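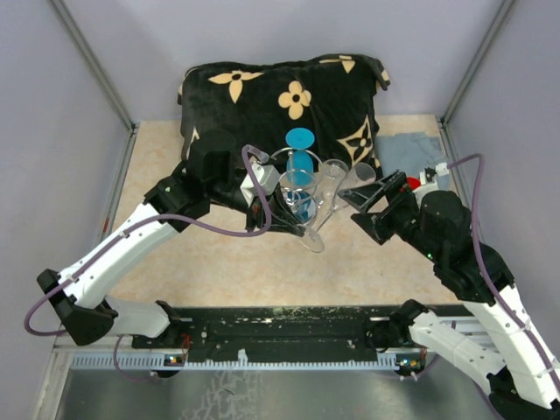

Schwarzes Kissen mit großen Blumenmotiven, davor mehrere klare Gläser.

Kupfer, Kaffee und ein Anruf aus Flarnden

Guten Morgen zusammen,

letzte Woche habe ich an dieser Stelle großspurig angekündigt, dass ich mich endlich mal um das Thema Halbzeug kümmere, und prompt haben mir so viele von euch geschrieben, dass ich jetzt nicht mehr rauskomme. Also gut! Reden wir über Kupferrohre, Messingstangen und die Frage, wer eigentlich zahlt, wenn der Rohstoff teurer wird.

Angefangen hat es mit einem Telefonat. Doina Vidmar leitet den Einkauf bei Banetti, einem Armaturenhersteller, den die meisten von euch vermutlich nur kennen, wenn sie schon mal unter einem Waschbecken gelegen haben. Ich rief an, um mir den Halbjahresbericht erklären zu lassen (der ist, mit Verlaub, grauenhaft geschrieben), und wir sind dann eine gute Stunde bei den Lieferverträgen hängen geblieben. Der Kaffee war danach kalt, aber ich habe eine Menge gelernt.

Das Grundproblem geht so: Banetti kauft Messingstangen, und deren Preis besteht aus zwei Teilen. Da ist einmal der Metallwert, der an der Börse hängt und sich täglich bewegt. Und dann gibt es den Bearbeitungsaufschlag, den das Halbzeugwerk fürs Schmelzen, Pressen und Ziehen nimmt. Auf den Metallpreis starren alle, ich auch, ich habe sogar eine App dafür. Über den Aufschlag redet kaum jemand, dabei wird genau der gerade neu verhandelt.

Denn Ferari, der Hauptlieferant, hat im Frühjahr sein Werk in Flarnden auf drei Schichten hochgefahren und will das Geld dafür jetzt wiedersehen. Verlangt werden 318 Euro Aufschlag pro Tonne zusätzlich. Als ich das hörte, habe ich erst mal nachgefragt, ob da vielleicht eine Ziffer zu viel steht. Stand sie nicht. Doina meinte nur trocken, sie habe bei der ersten Mail auch zweimal hingeschaut.

Jetzt könnte man sagen: Dann kauft eben woanders! Habe ich auch gesagt, man stellt am Telefon ja gern kluge Fragen. Die Alternative heißt Queiroz und liefert ordentliche Ware, allerdings mit deutlich längeren Vorlaufzeiten und nur gegen feste Abnahmemengen. Wer dort unterschreibt, muss also heute wissen, wie viele Mischbatterien er im nächsten Frühjahr verkauft. Bei der Baukonjunktur, die wir gerade haben, würde ich mich das nicht trauen. Banetti traut sich auch nicht, jedenfalls nicht ganz, und will zunächst eine kleine Testmenge von 100 Tonnen bestellen. Ob das Ferari beeindruckt? Ich habe da meine Zweifel.

Was mich an der Geschichte wirklich interessiert, ist aber der Blick auf die Aktien. Die Metallverarbeiter sind in den vergangenen Monaten ziemlich gut gelaufen, und in fast jedem Kommentar dazu lese ich denselben Satz: Kupfer wird teurer, also verdienen die mehr. Das stimmt so einfach nicht. Ein Minenbetreiber verdient mehr, klar, der holt das Zeug ja aus dem Boden. Ein Halbzeugwerk reicht den Metallpreis zum allergrößten Teil durch. In der Bilanz sieht der Umsatz dann prächtig aus, weil jede Tonne teurer verbucht wird, und die Marge in Prozent sackt ab, obwohl im Werk alles läuft wie immer. Dazu kommt, dass im Lager plötzlich viel mehr Geld liegt. Gleiche Menge Messing, höherer Wert, und das will finanziert sein. Wer das mit kurzfristigen Krediten macht, merkt es bei den Zinsen ziemlich schnell.

Wenn ihr also Berichte aus dieser Ecke lest, dann schaut bitte zuerst auf den Absatz in Tonnen und auf das Ergebnis ohne Metalleffekte. Manche Firmen weisen das sauber aus, andere verstecken es irgendwo im Anhang zwischen Pensionsrückstellungen und Leasing. Ich blättere inzwischen grundsätzlich von hinten nach vorne, das spart mir die Fotos vom Vorstand. Und wo ihr schon dabei seid: Der operative Cashflow lohnt sich ebenfalls. Steigt der Gewinn und der Cashflow fällt, steckt das Geld meistens im Lager.

Für Banetti heißt das alles erst mal Warten. Die nächste Runde mit Ferari ist für Juni angesetzt, und bis dahin gelten die alten Konditionen. Doina rechnet damit, dass man sich irgendwo in der Mitte trifft und die Preislisten für den Großhandel im Herbst angepasst werden. Falls bei euch also ein neues Bad ansteht, würde ich mit den Armaturen nicht ewig trödeln. (Keine Anlageberatung, nicht mal Badberatung. Mein eigener Wasserhahn tropft seit Weihnachten.)

Noch kurz zu eurer Post: Drei Leser haben gefragt, ob ich das Ganze auch mal für Aluminium aufdröseln kann. Mache ich gern, da ist durch die Stromkosten noch mal eine eigene Baustelle dabei, und ich suche gerade jemanden aus einem Presswerk, der mir die Energieklauseln in seinen Verträgen erklärt. Wenn ihr so jemanden kennt oder selbst so jemand seid, antwortet einfach auf diese Mail. Namen lasse ich auf Wunsch weg.

Und wer beim letzten Mal über den Begriff Kathodenprämie gestolpert ist: Das ist der Zuschlag, den man für die physische Lieferung auf den Börsenpreis drauflegt. Hätte ich dazuschreiben sollen, sorry!

Am Samstag kommt wie immer die Leseliste, diesmal mit einem sehr langen Text über Schrotthändler.

Bis dahin!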